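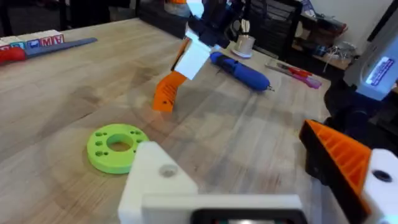 Okay, long overdue update on the two-arm build, because I keep promising one and then going back to the bench instead. The second arm finally moves when I ask it to, and it moves where I ask it to, and I am a little giddy about that! Today's practice part is the lime-green ring, the flat one with the circle of small holes around the middle. One arm is supposed to pick it up and pass it to the other. The ribbed orange fingers are the newest thing on either arm and I'm very fond of them.

For those who asked — the fingers are my own take on the Gunelus pattern, with the ridges a bit deeper. The first set I printed was far too stiff and kept flicking things across the shop. I slowed the print down, thinned the walls, and now they give a little when they close.

The ring was a spare from the Demissie turntable I gave up on last winter. Nice to have a use for it. It lies so flat that getting a fingertip under the rim is the whole battle, and I've been coming in lower and lower to see what I can get away with.

Wiring took me most of December. Two arms on one supply was a mistake, and they'd both sag whenever they lifted together. I've got two supplies now, one per arm, and the sag is gone. If you're starting out, please just buy the second one.

Somebody wanted the cost. My notebook says 1233 for everything so far, including the motors I cooked. The Rilberg shop shelf saved me up to 99 more in screws and brackets, so thank you, whoever keeps filling those bins.

Next up is the handoff itself. I'm using Sivau to record the moves and play them back, and the timing between the arms is still off by a hair. More when I've had another evening at it — and yes, I'll share the finger files once I've cleaned up the names.

Last updated: 9:40 pm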